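Ticket: wiping task, start-pose and reset rules
Status: open, waiting on Nanayakkara cell
Raised by: Thilini Uddin, Utgate lab

**Problem**

Over February the erase-the-letter task was failing checks far more often at Utgate than at Stamham, with the same arms and the same policy. Of 32 episodes I reviewed, 12 were rejected by the Lorkilthorpe checker with "start state out of tolerance". I've been through the lot now and I'm really pleased, because almost all of it comes down to how we reset the board between runs. That's very fixable!

**What I tried**

- Restarted the checker and re-ran episode 1205. Same rejection.
- Swapped the wrist camera cables left to right. No change, so I put them back.
- Read the Stamham reset sheet side by side with ours. Theirs says where the eraser goes. Ours says "on the board", and people have (quite fairly) read that in all sorts of ways.
- Ran 20 fresh episodes using the Stamham wording. All 20 went through. I may have cheered.

**Proposed rules for the reset sheet**

1. Eraser on the writing surface, right-hand side, close to the frame. Never on the table.
2. One letter per run, well clear of the frame. Capital or lower case are both fine, but write which one in the log.
3. Wipe the whole board by hand before drawing the next letter. Faint smudges are allowed, readable strokes aren't.
4. Both grippers open and off the board before you press start. If a finger is resting on the rail, jog it up and begin again.
5. Check the wrist view as well as the fixed view. A board can look fine from the front and still have slid, and the corner cap makes a lovely reference point for spotting it.

Views to compare against, fixed camera first and then two from the wrist: 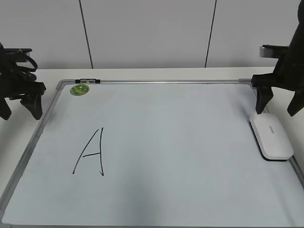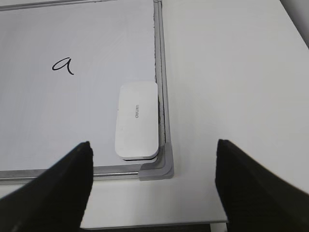
The eraser and the grey corner cap are the two things to look for in both wrist views.

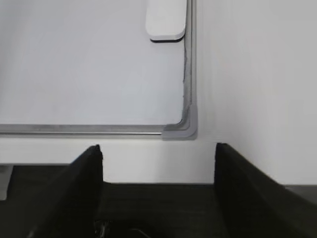 **Still to sort out**

- Rule 3 needs a firmer limit. I'd love a simple pass/fail card to hold next to the board, and I'm happy to draw one up.
- Nanayakkara cell has a different table, so someone there needs to try rule 5 before we copy it across.
- The checker's message should say which item is out of tolerance. I've asked for this as a separate ticket.
- Old episodes: please leave the 12 rejected ones where they are for now. I want to tag them by cause before anything is deleted.

Comments and corrections very welcome, especially from whoever does the evening resets. I'll keep this open until the new sheet is up in both labs.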